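Lining a gift box with tissue - quick notes
3 min read

Doing a lot of these in October so writing it down before I forget again.

Box first. Open it right out, check the bottom is taped, wipe out any dust. Flaps folded back or they catch the paper every time.

Tissue. One big sheet beats two small ones. Bigger than you think - it has to go down, across and back over the top. Bright colours hide a scruffy box better than white does, but keep dark ones away from anything pale or knitted.

Creased sheets: cool iron, no steam, tea towel over. 30 seconds, no more. Or dont bother, the creases vanish once it's scrunched anyway.

Getting it in:
Lay the sheet loosely over the open box, plenty hanging past the rim.
Push down in the middle with your fingertips, gently. Let the sides follow.
Don't pull the corners tight. That's when it rips.
Heavy thing? Put it in the dip and let the weight do the rest.
Fold the spare over last, straight edge on top, one sticker.

Jars and mugs want a second sheet, screwed up and stuffed down the sides. Shake the box. Rattles - more paper.

Save old tissue flat under a matress or rolled round a cardboard tube. 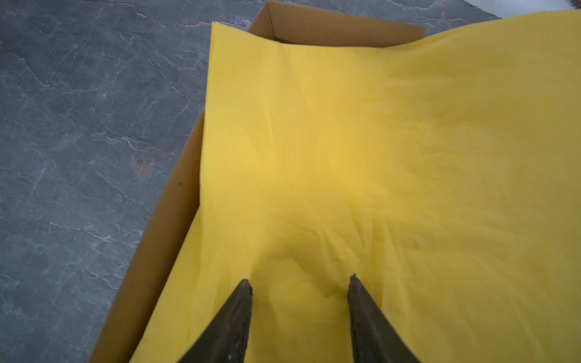
Henrique Matos: I start from the far side and work towards me, otherwise the sheet slides off the back. Also a bit of double-sided tape on the base if it's going in the post. Tore three sheets before I learned that one.

Good tip, adding the tape to my own list.

Recent
Ribbon that won't fray
Flattening boxes for the loft
Labels off jam jars - what works
Posting glass without tears

Contact | © Fulness Home Notes | Back to top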